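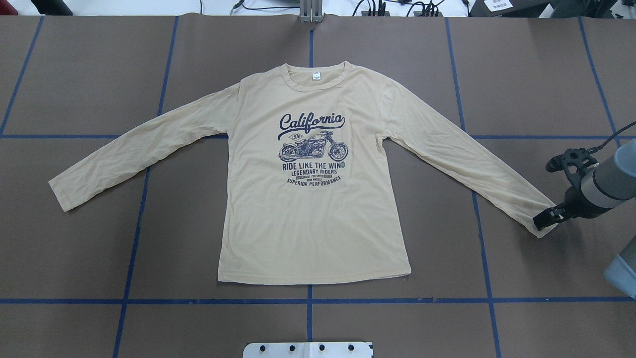
Camiseta de manga larga, color crudo, con estampado en el pecho.

Recogida y reutilización textil en Skestetthorpe y Sirstead
Informe de avance al organismo financiador
Responsable técnico: Gwilym Ruddock
Fecha de cierre: 24 de diciembre

1. Objeto

El presente informe recoge el estado de ejecución del segundo periodo de la ayuda. Comprende la red de contenedores, el transporte, el almacenamiento y la salida del material. La justificación económica se remite por separado, en el modelo habitual.

2. Red de contenedores

Al cierre del periodo hay 66 contenedores en servicio, frente a los 80 previstos en la memoria. La diferencia corresponde a los emplazamientos de Dalen, cuya licencia de ocupación de vía pública sigue en tramitación. El ayuntamiento solicitó en octubre un plano acotado de cada punto y la documentación se entregó dentro de plazo. No se ha recibido respuesta.

Se ha sustituido la boca de carga en los contenedores más antiguos de Sirstead. El modelo anterior dejaba entrar agua con viento lateral y una parte del material llegaba al almacén con humedad superior a la admisible. Desde el cambio, las partidas rechazadas por este motivo en la ruta de Sirstead se limitan a dos, ambas procedentes de un contenedor con la tapa forzada.

3. Transporte

Se mantienen tres rutas semanales. La ruta norte se ha invertido para evitar el cruce de Prolgate en hora punta, lo que permite descargar antes del cierre del muelle. El vehículo principal estuvo parado nueve días por avería de la plataforma elevadora; durante ese tiempo se recurrió a alquiler, con cargo a la partida de imprevistos.

4. Almacenamiento y clasificación

El volumen recogido en el periodo asciende a 235 toneladas. De ellas, casi 139 se han clasificado y tienen destino asignado. El resto permanece en balas, pendiente de turno — la nave de Sirstead trabaja al límite de su superficie útil desde el inicio del otoño.

Las categorías de salida no varían: reutilización directa, trapo industrial, fibra para deshilachado y rechazo. Se ha revisado el criterio de las prendas de punto estampadas, que antes pasaban a fibra por defecto y ahora se valoran por estado del tejido y de la costura. El procedimiento modificado figura en el anexo B. 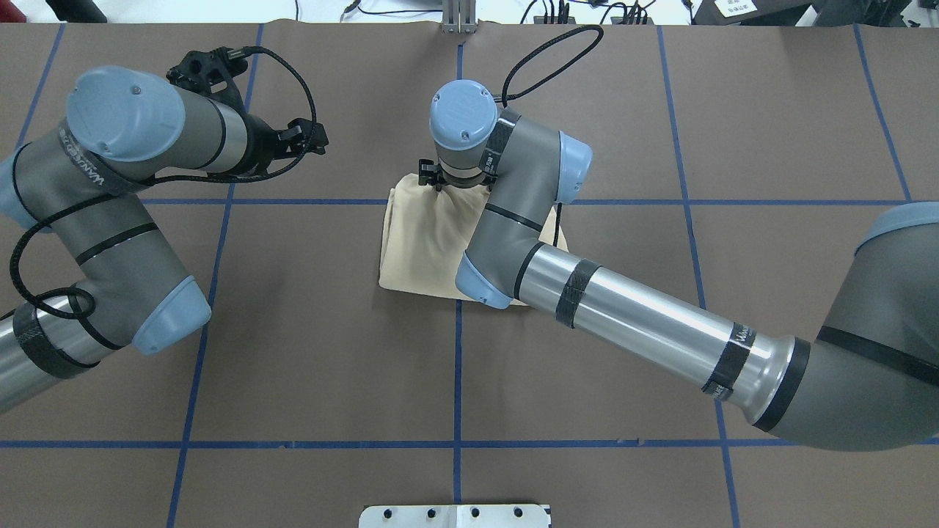
Superficie de trabajo cubierta con papel marrón y dividida con cinta azul.

La instalación eléctrica de la nave superó la inspección reglamentaria con una observación leve, relativa al rótulo de un cuadro secundario. Está subsanada.

5. Salida del material

El contrato de trapo industrial se ha prorrogado en las mismas condiciones. El de fibra vence al final del próximo trimestre y el comprador ha comunicado que revisará a la baja el precio por tonelada. Se han pedido ofertas a otras dos empresas, una de ellas con planta en Dalen. El coste del flete es determinante en ambos casos y queda por confirmar quién asume el prensado.

6. Desviaciones e incidencias

a) Retraso en Dalen, descrito en el apartado 2. Se solicita trasladar el hito correspondiente al periodo siguiente, sin variación de importe.
b) Gasto de alquiler de vehículo, cubierto con imprevistos.
c) Vacante de conductor sin cubrir. La segunda convocatoria está publicada.

7. Trabajos previstos

Instalación de los contenedores pendientes, una vez concedida la licencia. Ampliación del altillo de la nave — el proyecto está visado y falta la autorización de la propiedad. Calibrado anual de la báscula de recepción. Firma del nuevo contrato de fibra antes del vencimiento del actual.

Anexos: A, relación de emplazamientos; B, procedimiento de clasificación; C, partes de avería.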